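Teaching the arm PC disassembly: hand guiding or remote?
Rultton community forum > Manipulation > Demos

slatbed_309
Posted 02/03/2026

Okay so we're at 67 demos on the desktop teardown task. Drive, RAM, CPU out of the tower and into the printed holder. All remote so far, leader arm from Drokau. Before I burn another month on it — should I be hand guiding instead? The drive caddy is killing me. Operator can't feel the clip let go, so they yank. Policy learns to yank. Great.

Some views from the bench, fixed cam and wrist cam:

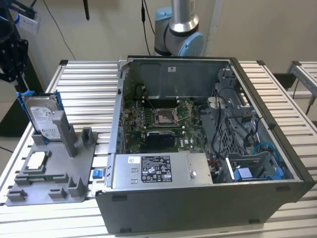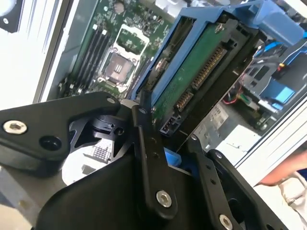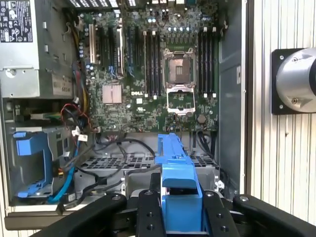
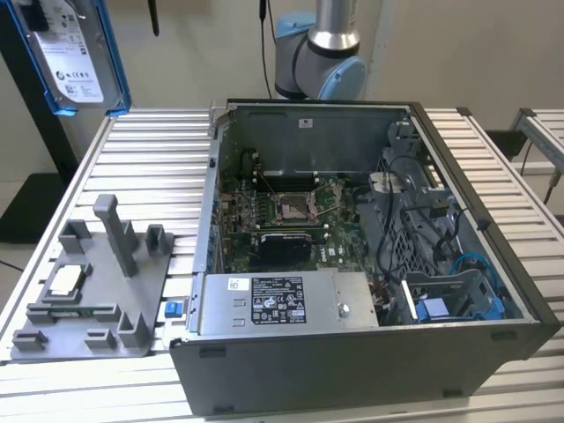 Current split is 30 percent of episodes thrown out, mostly bad grasps on the caddy. Controller is the Diston one, stock gains. Any thoughts welcom.

pinchpoint
Hand guide it. Caddy clips are all feel. We did 7 good ones by hand and they beat a whole afternoon of remote.

kelpie_dev
Disagree. Your hands end up in every camera view and then the policy has never seen a clean image. Unless you replay the motions after and record that — which doubles the work.

pinchpoint
Replay is fine if the case is bolted down. Is it?

slatbed_309
Not bolted. Shifts a bit when you pull. That's probly half my problem.

moth_eaten
Clamp the tower first, argue about teaching later. Also slow down the last bit of the pull, by a lot. And keep the failed ones where the operator recovers, those are gold. Don't bin the lot.

kelpie_dev
^ this. Also same operator for the caddy step if you can. Mixed styles hurt us badly on RAM latches.

pinchpoint
Still say by hand for the caddy, remote for the rest. Rastogi grips have enough give for it.

slatbed_309
Clamps ordered. Will redo the caddy step both ways, same colour of caddy, same start pose, and post numbers. CPU lever can wait.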